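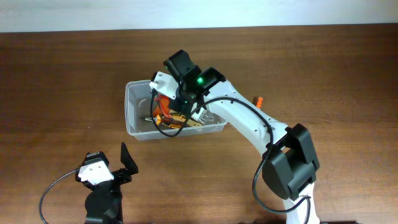

Can the Drelton gripper replace the one that ships with a Trokholm arm?

For bin picking, it can. For small flat parts, keep the stock fingers.

I ran both for 12 days on the same job, taking mixed items out of a plastic bin. The Drelton bolts straight on and needs no new controller. Out of 100 picks with each, the Drelton dropped fewer thick-handled tools, and the stock gripper did better with thin strips lying flat on the bottom.

Setup took an afternoon. The manual skips the step where you set the closing force, and the default is too high for soft plastic. Cable routing is left to you. Leave plenty of slack at the wrist and check it at full reach before you run anything fast.

The price is $300, plus shipping. Spare finger pads are sold separately, and mine were back-ordered until March. Four stars.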